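Unit 6 handout: Budgeting a bench-scale robot cell

Read this before the costing exercise. The unit covers a single cell that services desktop computers: memory modules out, memory modules in, expansion cards checked and reseated. The same method applies to any cell of this size.

## 6.1 What the purchase request has to cover

A request that lists only the arm will be returned. The arm is the line that gets quoted first and argued over longest, but the other lines decide whether the cell runs. Use these headings:

- Arm and controller
- Gripper, fingers, hoses and cable management
- Table and mounting hardware
- Fixtures, including reprints
- Sample units (the computers themselves)
- Guarding, risk assessment and sign-off
- Integration hours
- Spares and contingency

Enter every line even when the value is zero. A zero with a note ("existing table, no charge") can be reviewed. A missing line can't.

## 6.2 Table and fixtures

Slotted aluminum tables cost more than a flat plate of the same size and are usually worth it at the planning stage, when the layout isn't settled. Fixtures can be moved along the slots and clamped without drilling. Price the clamps and slot nuts separately; suppliers seldom include them.

3D-printed fixtures are cheap per part and expensive per revision. The material is a small fraction of the cost. The rest is design time, print time and the hours the cell stands idle while a holder is changed. For the exercise, assume 20 hours of fixture design and carry it under integration, with printing as its own line.
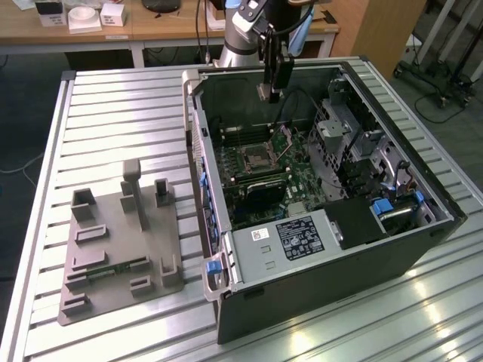 Mbali Ntuli: I would put the sample computers above the fixtures in the list. We ordered one model for development, wrote everything around its latches and slot positions, and the second model needed new fixtures and a new set of taught points. That was 22 days we had not planned. Buy two of each model you mean to support, before the gripper fingers are ordered.

The point is accepted, and the template now has a line for samples by model. Development units should be bought with their original cards and memory in place. Stripped units are cheaper, but parts then have to be matched to them one at a time, and the hours go to integration where they are hard to trace.

## 6.3 Comparing quotes

Two quotes are supplied with the exercise, one from Limier and one from Plisier. They are not laid out the same way and can't be compared by total.

| Item | Limier | Plisier |
|---|---|---|
| Arm and controller | Included | Included |
| Gripper | Included | Optional |
| Fingers | Optional | Optional |
| On-site training | Separate line | Included |
| Lead time | 21 weeks | 22 weeks |
| Software support | First year | First year |

Rewrite both against the headings in 6.1 before comparing anything. Where a supplier is silent, write "not quoted" and ask. Lead times run from receipt of order, so an approval given in December still has the full period ahead of it.

Reach should be checked against the opened case lying on its side, with the gripper at its lowest working height. Catalog reach is measured to the flange. Add the gripper and fingers, then check clearance to the case walls and the drive area — this is where most first layouts fail.
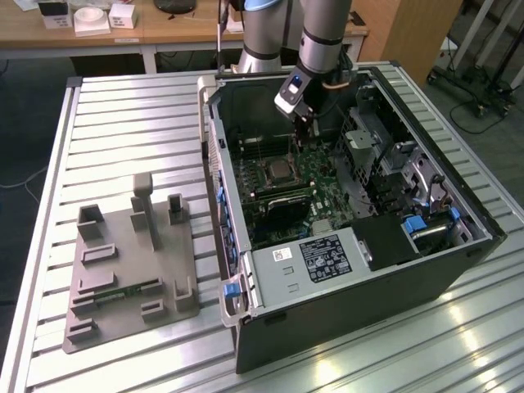 Payload is checked the same way. Subtract the mass of the gripper, the fingers and anything strapped along the wrist, and compare what remains with the heaviest part to be lifted. Memory is never the limit. A power supply may be, if the scope is later extended to it, and the request should state whether that extension is intended.

## 6.4 Running costs

The Nomamby worksheet has a tab for annual costs. Fill in replacement fingers, fixture reprints, software support after the first year, and connector wear on the sample boards. Sockets and slots have a limited number of insertions. Plan to retire a board from development after 200 cycles and budget its replacement.

## 6.5 To hand in

1. Completed worksheet, both suppliers, same headings.
2. One page stating which quote you recommend and which open questions remain.
3. A contingency figure with its basis. A flat percentage with no basis will be marked down.

Background reading: Radebe course notes, section on cost of ownership.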